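Orkance Reader 2 - User Guide
Section 4: Adding novels and keeping a reading log

By Nele Verschueren, updated May

We use cookies to remember your language and font size. Accept | Settings

This section covers adding a novel to your shelf, logging progress, and writing a review that other readers can open without having the plot spoiled. It applies to the desktop and tablet versions. Phone users should read Section 6 first, as several menus have different names there.

4.1 Before you start

You need an Orkance account with a confirmed email address and at least one shelf. New accounts have a shelf named Unsorted, which can be renamed but not deleted. A shelf holds up to 1000 titles. When it is full, the Add button turns gray and new titles go to Unsorted until space is made.

4.2 Adding a novel

1. Open the shelf and select Add.
2. Type the title, or the ISBN from the copyright page. Do not type the hyphens.
3. Select the matching edition from the list. Check the page count against your own copy. Progress is stored as a page number, and a wrong edition will give a wrong percentage.
4. If your edition is not listed, select Enter by hand. Title, author and page count are required. Publisher and translator can be left blank.
5. Select Save.

Note: Omnibus volumes are treated as one title. To log the novels inside separately, enter each by hand and tick Part of a larger volume. The sample shelf shows this with the Dusel trilogy by Mared Penry, entered once as a single book and again as its parts.

Note: For translated fiction, the original title goes in the Alternate title field. Search looks in both fields.

4.3 Logging progress

1. Open the title and select Log.
2. Enter the page you have reached. For an audiobook, switch the unit to minutes before entering anything.
3. Add a note if you want one. Notes are limited to 200 characters and are private by default.
4. Select Done. The entry is stamped with the time on your device.

Entries made after midnight count toward the new day. To change this, go to Settings, then Day boundary, and pick a later hour - 3 a.m. is the latest allowed.

Caution: Changing the unit from pages to minutes after the first entry clears the log for that title. Export the log before changing it (see 4.6).

4.4 Writing a review

Reviews are separate from notes and are visible to anyone who can see the shelf. The editor has two boxes, Open and Folded. Text in Open shows at once. Text in Folded stays hidden until the reader selects it.

1. Select Review from the title page.
2. In Open, enter anything that can be read before starting the book: setting, narrator, style, length.
3. In Folded, enter anything that depends on the plot.
4. Choose a rating, or leave it at None. A review with no rating is not counted in the shelf average.
5. Select Preview and read the Open text again for character names that give away a later event.
6. Select Post.

The sample review of Dafis, a novel by Rhun Eynon, is a useful model. Its Open box covers the harbor town, the alternating chapters and the uneven pace of the middle third. The identity of the second narrator appears only in Folded.

Caution: Search results show the first line of the Open box. Line breaks are removed, so a spoiler placed a few blank lines down may still be displayed.

4.5 Quoting from the book

Quotations are entered with the Quote button, which adds a page field. Leave the page field blank for audiobooks. A review may contain up to 99 quotations. Quotations over the length limit are trimmed at the last full word, with no warning - check the preview.

4.6 Exporting a log

1. Go to the shelf menu and select Export.
2. Choose Plain text or Table. Table keeps page numbers and time stamps in separate columns.
3. Tick Include private notes if the file is for your own use.
4. Select Save file and choose a folder.

Exported files can be read by Bratus 2 and later. Earlier Bratus versions open the file but drop the Folded text. Reviews are never altered on the Orkance side by an export.

4.7 Shared shelves

The owner of a shelf can invite other readers as Viewer or Editor. Editors can add titles and post reviews but cannot remove titles that another reader has logged. Removing an Editor leaves their reviews in place under their display name. Ownership is passed on from the Members page, and the new owner has to accept before the change takes effect.

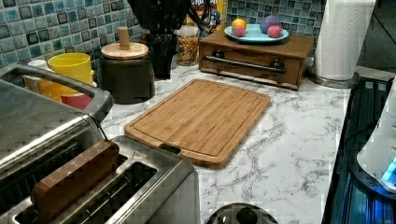
Pending invitations are listed on the same page and can be withdrawn at any time before they are accepted. Section 5 covers reading groups and chapter deadlines.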